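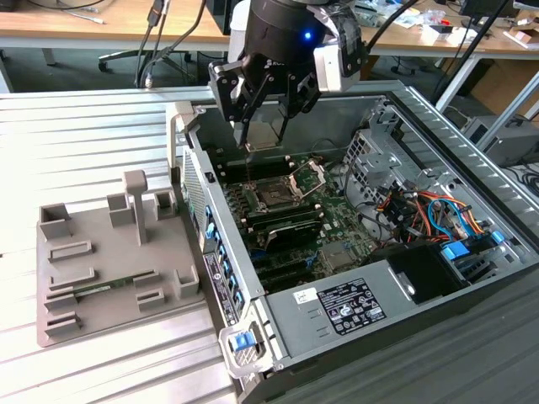
4.2 Why old computers stay put

Households in Lakside and Paltside keep desktop computers long after they stop using them, and they have an impressive range of words for this. We mailed 4,000 forms and got back over 800, many with notes in the margins. The most common label for an unused machine was "spare," followed by "backup" and "for parts." The last of these deserves a closer look. A workstation tower lying on its side with the panel off, the green motherboard showing and the load plate of the empty CPU socket flipped open, is what "for parts" ought to mean. In our replies it mostly meant a closed case under a desk, holding up a printer. Few respondents who used the phrase could name a part they had taken out, and one listed the power cord.

We expected storage space to explain most of the difference between the two towns. Paltside has larger houses, more basements and a more relaxed attitude toward both. Yet people in Lakside apartments kept their old towers almost as long, and said so with some pride. What did matter was the drive. Respondents who believed there were photos on the machine kept it longer than those who were sure there were none, and the length of time went up when they could no longer say which photos. Several had forgotten the password, a problem they described as temporary.
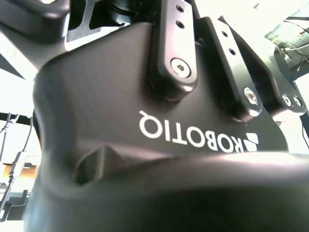
Figure 4. Black housing and linkage bars of a Robotiq gripper, close view.

Drop-off distance had a weaker effect than the Whitlock model predicts. That model treats the trip to a collection point as a cost that people weigh against the bother of keeping the thing, a calculation we could not catch anyone making. Free pickup, offered in Paltside during April, helped a little. Most of what it collected was monitors. We suspect that monitors are easier to give up because they remember nothing.

The Simton scale of attachment to household goods did poorly here as well. It asks whether an item "brings comfort," and our respondents left that line blank or wrote "no" – sometimes underlined – about computers they had moved to three different homes. We return to the wording of this item in Section 5, where we also deal with the respondent who mailed us a keyboard.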